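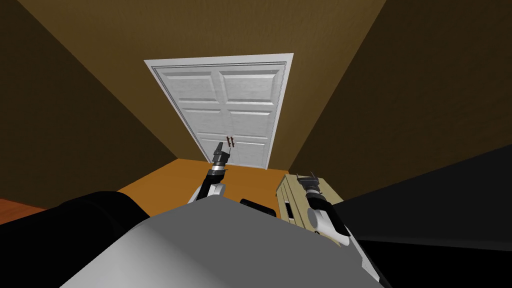 Flurkska, 24 de março de 2024

Casa & Oficina > Dicas rápidas > Portas e puxadores

Pesquisar no site... OK

Fui ontem ao dia aberto da Cindeo. Demonstração em simulador: robô de dois braços, porta branca, puxadores vermelho-escuros. Notas à pressa, servem pra casa tambem.

- Puxadores lado a lado: deixar folga para os dedos. Garra fina ou mão com luva, o problema é o mesmo.
- Cor escura em porta clara. Acha-se logo.
- Armário baixo perto da porta? Medir antes com a porta toda aberta. Depois arrumar.
- Parafusos do puxador: apertar 2 vezes por ano. Chave manual, nada de aparafusadora.
- Dobradiça a chiar: 4 gotas de óleo, abrir e fechar, limpar com pano. 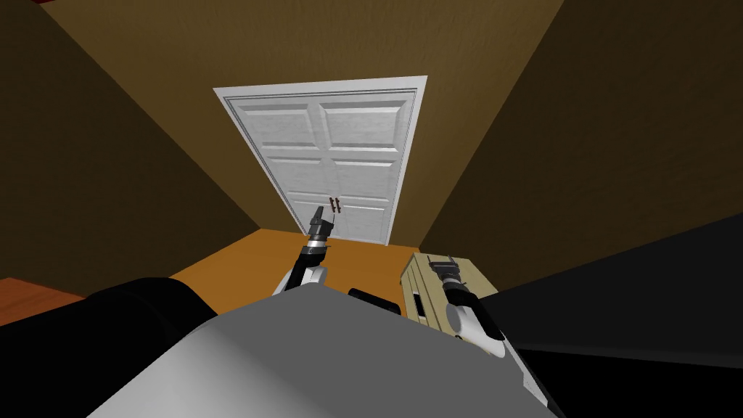

Rosine Aubert escreveu a dizer que em casa trocou a maçaneta redonda por um puxador de barra e que a mãe, com artrite, já abre a porta sozinha. Pergunta se convém barra comprida. Convém, sim, dá pra pegar a qualquer altura.

Próxima visita em novembro, inscrições na recepção da Cindeo. Levar sapato fechado e caderno, que eles falam depresa.

Este site usa cookies. Aceitar | Configurar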